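4.2 Posthumous releases and the listening record

Our second question was whether a musician's death changes what people listen to, or only how much. Earlier work on rap and rock audiences has tended to treat the weeks after a death as a single spike. We split that period in two. The first part runs from the news of the death to the release of any new material, and the second starts on the release day.

Interviews were held in Tidwood and Adier with listeners who had followed at least one artist who died young. Each person was asked to go through their own play history and say, song by song, why they had put it on. Domingo Medina did the Tidwood interviews and Solveig Hellström did the ones in Adier. Both used the same question sheet, and neither saw the other's notes until coding was finished.

The play histories covered 300 days for each listener. We removed songs that came up through automatic playlists, as these tell us little about choice. We also removed plays shorter than 9 seconds. What remained was sorted into three groups: songs from before the artist's first album, songs from the albums released in the artist's lifetime, and songs released after death.
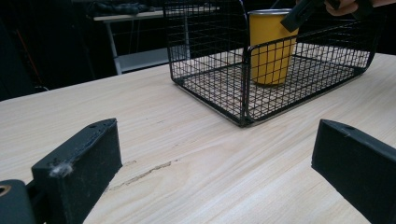

Figure 3

Listeners in both towns went back to early mixtapes first. This was true even of people who said they had not cared for the early work when it came out. One Adier listener told us she "wanted to hear him before anybody knew who he was." The coding sheets for this part were sorted by hand, on a light-colored wooden table like the one in Figure 3, and the two coders moved song slips between groups until they agreed. Most disagreements were over guest verses, where the dead artist appears on another person's song. We settled these by date of recording where it was known, and by date of release where it was not.

The picture changed once a posthumous album came out. Plays of the early songs dropped in nearly all the histories, and plays of the lifetime albums held steady. The new songs were played often in the first two weeks and then seldom. When asked about this, listeners spoke less about quality than about doubt – they were not sure the artist would have wanted the song finished that way, or finished by that producer. Fans of rock acts raised this more often than fans of rap acts, who were more used to hearing a verse placed on a new beat.

Age at death came up less than we expected. Several people mentioned the 27 Club by name, but usually to say that the idea annoyed them. Medina's notes record one listener who stopped reading a tribute article as soon as it brought up the number.

The Tidwood interviews ran longer than those in Adier, and some of the difference in detail between the two sets may come from that. A follow-up round is planned for May, using the same listeners and a shorter question sheet.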